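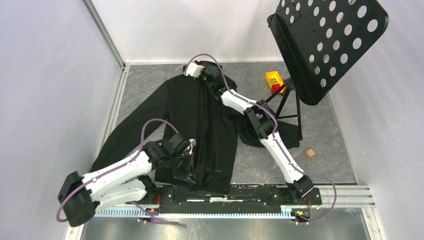 4.2 First garment run

Updated June | 114 comments | Share

1. Mount the Fivar base plate on the aluminum rail. Tighten the rail bolts.
2. Route both arm cables with slack. Leave 30 mm of clearance at the wrist.
3. Spread one garment on the floor panel. Close the enclosure.
4. Select FOLD > SLOW and set grip force to 15 percent.
5. Press START. Homing runs before the first grasp.

CAUTION: Keep hands outside the enclosure while the arms are powered.

NOTE: Inspect the gripper pads every 2,000 cycles.

We use cookies. Accept | Settings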